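Teaching the arm where the memory slots are: a guarded approach in Staltix

Posted November 1, 2019 by Marisol Quispe

In the last part we got the arm moving between named poses. Now comes the bit I've been looking forward to since April: making it find a DIMM slot inside a real desktop case, with nothing but a rough guess and a sense of touch. It is so much fun when this starts working.

You'll need a calibrated wrist camera, a force reading at the tool, and Staltix with the Prondudik planner plugin loaded. If you skipped the hand-eye calibration in part two, go back and do it. A bad calibration looks exactly like a bad detector and you can lose an afternoon chasing the wrong one. (I lost two.)

Step 1. Set up your frames

Make one frame for the case and hang everything else off it: the socket, the slots, the power supply, the drive cage. When the case gets bumped you re-detect a single frame and the rest comes along for free. Give the probe its own tool frame too, with the origin at the very tip. Z points out along the probe.

Step 2. Mark the keep-out boxes

Prondudik only avoids what you tell it about. Draw a box over the drive cage and another over the power supply, then one big generous one around the cable bundle. Cables move, so don't try to model them closely. I leave the column above the board open and make the planner come in from the top. 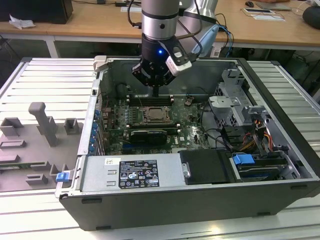
Probe pointing down toward the memory slots, case on its side with the panel off.

Step 3. Plan to a standoff, then go slow

Ask the planner for a pose 70 mm above the slot, tool pointing straight down. From there, switch the planner off completely and run a straight-line move in the tool frame. I do this as two separate nodes in the task tree -- it makes the logs far easier to read, and you can retry the second without repeating the first.

Set the contact threshold to 5 newtons and the descent speed to something that feels silly. You can raise it later.

Step 4. Search for the edge

First contact tells you height and nothing else. To get the sideways position, lift slightly, shift across the slot and touch again. The Grajales search pattern does this as a small raster, and the depth readings come back as a list. Look for the step in the numbers, where the plastic rim of the slot falls away to the board. Fit a line through the steps and you have the slot direction as well!

My first run took 335 touches because I left the default spacing in. Widen it for the first pass, then tighten up near the edge. Now I'm at around 100.

Step 5. Save the correction

Write the offset back to the slot frame, leaving the case frame alone. Then open the Sestik viewer and replay the touches over the point cloud. They should sit right on top of the slot. If they're all shifted the same way, suspect the tool tip. If they fan out toward one end, suspect the rotation in your case detection.

If the arm stops before it touches anything

Check that you zeroed the force sensor at the standoff pose, with the tool in its final orientation. Zeroing it anywhere else leaves a bit of gravity in the reading -- and the threshold trips in midair.

Next part: gripping the module and lining up the notch.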